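Teleop demos for folding - regrasping a corner keeps wrecking my episodes

Posted by Emden
Two arms on a rail, wood table, I drive them both by remote control. Task is take a garment from the pile, lay it flat, fold. Have 633 episodes so far and the policy still sort of hovers at the cloth and then closes on nothing. Wrist cams and one head cam. Wrist view up close is pretty much just this:

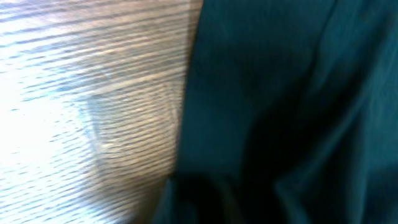

Wrist view, table and teal cloth

Lots of blur and glare so I dont know how much the policy gets out of it. Should I drop the wrist cams, slow down, or just record more? Would rather not redo all of it.

Durkik
Slow down first. Most people drive too fast near the cloth becuase the head view looks fine to them. Then the wrist video is mush. Keep the wrist cams though, you'll want them for the last inch.

Couple other things
- close the light on the glare side, or move it. A matte mat over the table works too
- pinch both ends before you pull, dont drag from one side
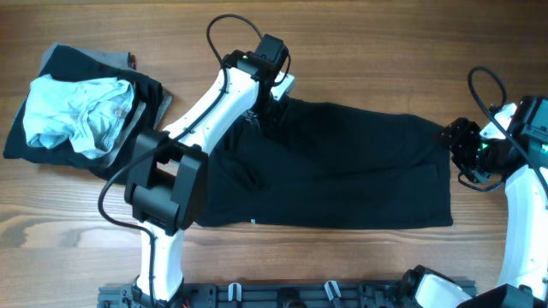 and when you let go, open the fingers all the way and back straight out before moving sideways. Half open grippers snag the edge, and then the policy learns the snag. I threw out 70 episodes over that one.

Sutcliffe
More data. I had the same thing at 900 and it went away by 1,493. Didn't change anything else.

Praltton
Disagree with just adding more, if your regrasps are all different you're teaching it all of them. Pick one way. Mine is left hand holds the corner, right hand lets go, pause for a beat, come back in level with the table. Same order every time. Go back through your 633 and tag the ones where you missed and tried again - keep some, those recoveries are useful, but not if you sat there thinking for ten seconds in the middle. Trim that out.

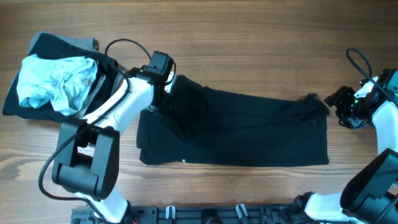

Does the pause before the regrasp need to be the same length in every demo?
Close is good enough. Under a second is what I go for, long pauses are what teach it to hover. Check your gripper open threshold too, mine was set wrong all of August.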